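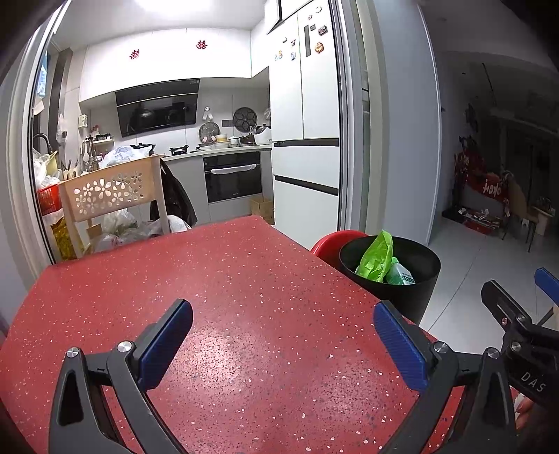
The table in front, with the bags and the bin still to sort.

Clearing a kitchen floor when the bags have taken over

Plastic bags pile up around a kitchen table faster than anywhere else in the house. Start with the tabletop. You need one clear surface to sort onto, and a speckled top hides crumbs well, so run your palm over it after wiping. A drop of dish soap in warm water is plenty. Dry it with a tea towel or the flecks will look smeary by evening.

Next, lift the bags one at a time and empty each one fully before you touch another. Groceries go to the cupboard, recycling to the door, and anything that belongs in another room into a basket. A red plastic basket near the doorway is easy to spot and you'll trip over it if you forget it, so it gets emptied.

Empty bags: flatten, fold in three lengthwise, then fold up from the bottom into a square. Keep as many as fit in one shoebox. Romana Hubáček of Cluvley emptied her pantry one November and counted 152. She kept 300 mL worth, packed tight in a measuring jug, and has not run short.

Bin
Pull the liner well over the rim and tie a knot in the slack at one side. Rinse drink bottles and take them out with the recycling. If your council or depot pays a deposit, leave the label on.

Chairs
A jacket on a chair back is fine for an hour. Put a hook by the door if it keeps happening. Chairs with cut-out patterns collect grease and dust inside the holes. Use an old toothbrush with soapy water, work from the back, and wipe the wood dry straight away.

Range hood and counter
Wipe an angled hood from the top down, with the stove off and cool. Lids can hang on the wall behind the counter, which frees a shelf. Stack bowls inside pots, no more than 4 high.

Cardboard boxes
Don't store them on the floor beside the oven. Slit the tape, flatten them and stand them by the back door until collection. Ours is Monday in Orkthorpe; check your own calendar for the colour of bin that week.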